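Skiltance Adult Literacy and Paperwork Help
Progress report to the Zestitz Fund
Second grant period, submitted 2021-03-14

1. Where we are

The grant pays for drop-in help with forms and letters at two sites, Negi and Gidar, and for an evening reading class at Negi. Both drop-in desks have run every week of the period except one week in February, when the Gidar building had no heat. We moved the people who had booked that week to phone calls and saw most of them in person later.

In the period we helped 371 people. The target in the agreement was 300. Most of the difference came from Gidar, where the housing office began sending people to us in the fall. We did not plan for that and the Gidar desk has been short of time as a result. Waits for a booked slot there are now longer than we would like.

2. What people come in with

Housing letters are the largest group, followed by benefit renewals, school enrollment and job applications. We had expected more job applications. Many people who come with one letter have several more at home that they haven't opened, so a first visit usually leads to a second.

Renewals take the longest. The online form times out and does not save, and people often need to find an old document before they can finish. We now send a short checklist by text message the day before a booked visit. Fewer visits have been wasted since we started doing that, and we plan to keep it. 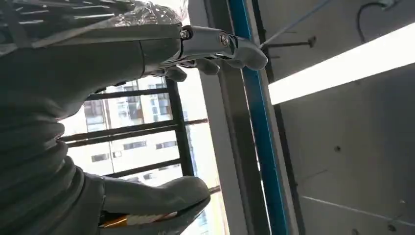
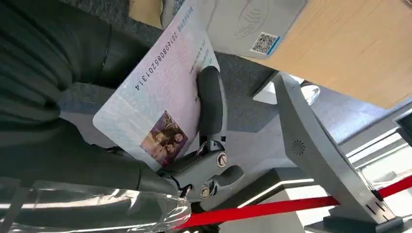
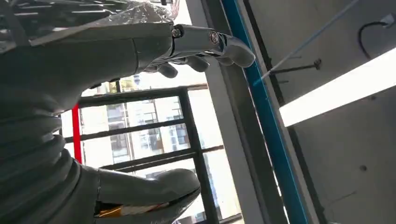
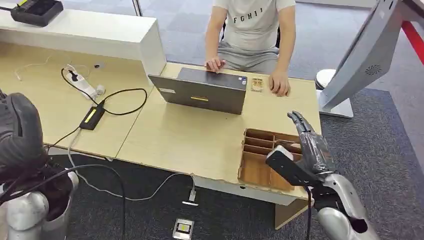 3. Evening reading class

The class at Negi has 16 learners on the list. Attendance drops when the bus timetable changes and when shifts at the packing plant are moved. We have stopped treating two missed sessions as dropping out, and several learners who would have been taken off the list under the old rule have come back.

We changed the reading material halfway through. The workbooks we bought at the start were written for children, and learners said so. The tutors now use store flyers, rent notices, recipes and short news items. This costs almost nothing apart from printing. The workbooks are in good condition and we would like your permission to pass them on to the elementary school.

4. Problems

The printer at Gidar failed twice. It is out of warranty and repair would cost nearly as much as a new one. We are printing at Negi and carrying the pages over, and that is not a good use of anyone's afternoon.

Interpreting is still a weak point. We have regular cover for Spanish only. For other languages we use a phone line, and it works for short questions but poorly for a six-page form.

5. Money

Spending is close to budget. Staff hours at Gidar are over and travel is under. We ask to move $40 a month from the travel line to the printing line for the rest of the year. No change to the total is requested.

6. Next period

We will add one afternoon a week at Gidar, replace the printer, and start a second reading group at Negi if more than half of the people on the waiting list confirm. The room there is already booked. The next report will include the learner survey, which was delayed while we had the questions rewritten in simpler language.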